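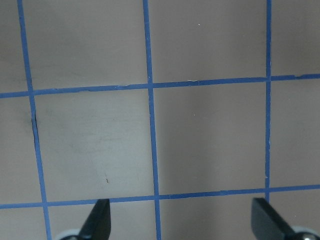 Groko 5 moves grid calibration into the planner

Release 5 of Groko, the motion planning package maintained at Lurard, drops the separate calibration script. Tape-line detection from the wrist camera now runs inside the planner and updates the table frame before each motion request. Line fitting tolerates ragged tape edges and needs two crossings in view, with the gripper fingers masked out.

Zuleica Lopes, who wrote the detection node, said the old script left the two arms with slightly different ideas of where the table was. "You could tune one arm and the other would drift off it," she said. Both arms now read a single frame, refreshed at 30 Hz.

The second change is to bottle handling. A held bottle is attached to the collision model as a capped cylinder, and the wine rack is loaded as a set of rings, so the approach is checked against the wire as well as any bottles already in place. Planning time for a rack approach is capped at 42 ms per segment. 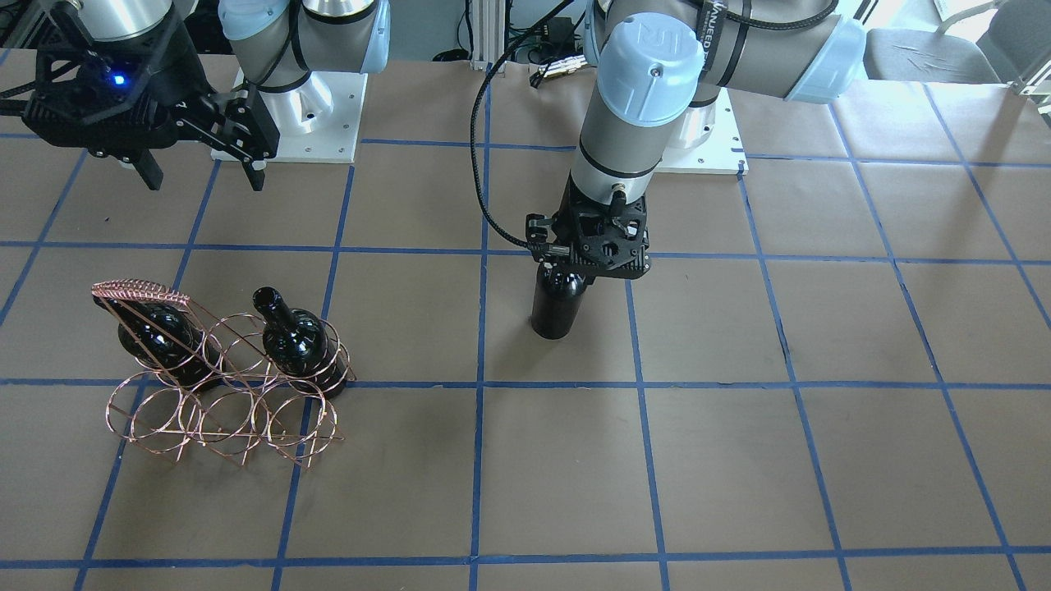

Manipulation Software Group, Skornuvbridge

The regression suite stands at 753 recorded plans. Vlasta Dimitriou is re-running those with the idle arm parked over the far cells, where release 4 was overly cautious and refused valid paths. Config files from release 4 will load, but the table offset field is ignored. The Coutinho branch will be merged in October.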